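Progress report on the Stotula letter-block task, for Gordon Cormier at Chacko
2021-10-10

Hi Gordon,

You asked for the short version first, so: we're behind by a bit more than a week, the arms are fine, nobody got hurt, and I know what went wrong (mostly!). The long version follows, and I'm afraid it really is long.

When I last wrote, back in August, both arms were putting letters into the tray in order and I was feeling pretty pleased with myself. The plan was 1,000 placements with no one stepping in. We got through the first 300 with hardly a hiccup, just the odd dropped block, and I had already started drafting a very cheerful email to you. Then the right arm began pushing too hard on the way down. It doesn't do it every time, and that made it a real pain to chase. It would pick up a block, come over, and then keep driving toward the table after it should have let go. The force limit is supposed to catch that, and it did catch it, only late. We logged 19 late stops before I pulled the plug and called it a safety matter.

My first guess was the calibration between the two arms, so I spent two days redoing it (two days I'd love to have back). I went to very short words and had the arms work at low speed, one block per move, with a hand on the stop button whenever anybody was near the table.
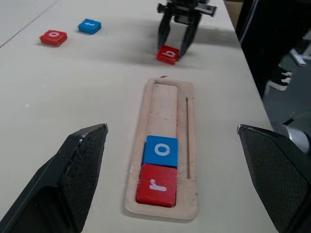
Samer Mansour thinks I'm still looking in the wrong place, and wrote back that a bad calibration would put the blocks down crooked but wouldn't make a stop come late, so would I please go look at the controller settings before I touch another bracket.

He was right, darn it. The update we took from Driseo had reset the filter on the right arm's force reading to its slowest setting. The left arm kept our old value, so it behaved itself the whole time and made me doubt my own eyes. I put the old value back on the right arm, and then did 500 placements at low speed without one late stop. That's good news, but low speed is the easy case and I don't want to oversell it to you.

What I still can't explain is why the first 300 went so well on the same settings. Bouchra suspects the slow filter only matters when the arm comes down from higher up, and we did raise the approach height partway through. She's going over the logs now.

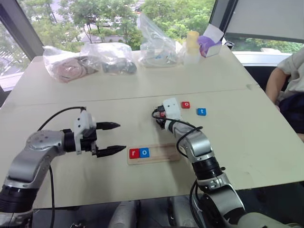
Both arms at the table, with "r" and "o" in the board.

Until she's done, we stay at low speed and everyone keeps their hands off the tabletop while the arms have power. I've also added a settings check at startup, so if an update changes a force value again the arms simply won't move. It's a small thing and I should have had it from the start.

On money, no change to the total. I'd like to move the full-speed runs into the next period and use the time on the stop tests, if that's okay with you. Could you let me know before I book the next block of lab time?

Thanks for being patient with us!

Domenica Pichler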